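Reviewers wanted: draft practice note on two-arm bench cells

Gillies is looking for reviewers for its practice note on small enclosed cells with two robot arms. Applications close on February 19, 2022.

The draft has 52 clauses. They cover cable routing at the wrist, guarding, fastener checks, and what an operator may do while either arm is powered. Each reviewer takes 29 clauses, so most will be read twice — overlap is intended.

Applicants need two years' bench experience and must have written or audited a risk assessment. Work is remote, apart from one meeting at Hundberg in September. The fee is £130 per session.

Send a short CV and one clause you would rewrite to the practice desk.
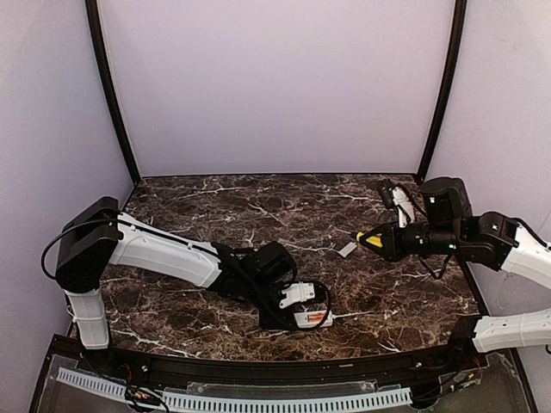 Posted by Rory Niven | Gillies | Calls

Comments on clauses dealing with camera brackets and loose cable loops near the gripper are especially welcome.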